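Section 4: Entering a Claltach Prize Draw

Read this before you enter, unless you enjoy typing your address twice.

1. Sign in and open the Draws tab. If you see 27 unread notifications, ignore them. They are mostly from Umar, our reminder bot, who worries.

2. Choose a draw and press Enter Me. One entry per household. Your cat's account counts as part of the household.

Note: The Kimdale draw closes at noon on September 28, 2019. Entries sent at 12:01 go to the same place as New Year's resolutions.

3. Answer the tie-break question in 129 characters or fewer. Spaces count. So do the six exclamation points at the end.

Caution: Do not refresh the page while the wheel is spinning. Your entry will be canceled, and the wheel will go on spinning anyway – it has no feelings about you. 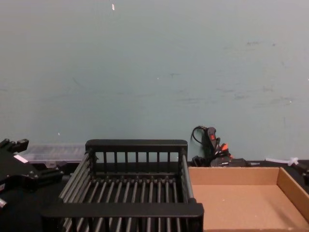 4. Check your entry number. It appears under My Draws within an hour. Low numbers are no luckier than high ones, whatever Gitau Kirui has posted on the members' forum.

5. Wait. Winners are told by email, and the message always comes from Esther Tanui. Anyone else offering you 2,000 points in return for your bank details is running a different sort of contest.

6. If you win, press Claim within ten days. Unclaimed prizes go back into the next draw, where someone with a tidier inbox will get them.

To change your delivery address after claiming, see Section 5.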